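Robots on the snack shift at Lusteo, and what the staff make of them

12th November

I spent a morning at the Lusteo break-room supply depot this week, partly because they promised me coffee and partly because I wanted to see how the new packing bench was getting on. Lusteo fills drinks coolers and snack shelves for offices up and down the valley, and in March it signed up with Nirnura, a small automation outfit, to try a two-armed robot on the fiddliest bit of the job: picking up bags.

Boxes are easy, I'm told. Bottles are mostly fine. Crisp packets and sweet bags are a pain, as they crumple and slide about and never sit the same way twice (I know the feeling). So the two arms have different hands. The left one ends in a black hand with several fingers, and the right one has a plain two-finger gripper with pointy silver tips. The people on the bench call them the mitten and the tweezers, and I'm afraid I've started doing it too.

When I got there they were working on a yellow-green bag, a bit squashed, lying on the white table between the arms with the drinks cooler just behind. I stood by for ages watching and completely forgot my coffee!
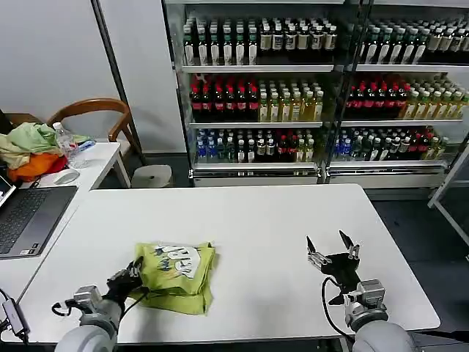

What changes for the staff

There are 13 people on the packing side and none of them is losing hours, according to the depot manager, who had clearly been asked that one before. Two have moved over to look after the robot full time. They set out the bags, watch each go, and note down what the arms did with it. One of them used to do the 6 o'clock start and now comes in later, and she told me she'd have taken the job for that alone.

Not everyone is keen. A packer who has been there for years said the bench is slow and takes up good floor, and he'd sooner have had a second trolley. He also pointed out that he can do a whole tray while it thinks about one bag. The manager didn't argue. Last month the bench got through 854 bags, and a good packer passes that before lunch.

Pay is the other sore point. The two bench jobs come with a slightly higher rate, and people want to know how the next ones will be handed out. Lusteo says it will put up a list in the canteen and train anyone who signs it.

Chidiac, which runs a similar depot across the river, is sending a few of its own packers over for a look before it decides anything. The trial carries on until March, and I've asked if I can go back then.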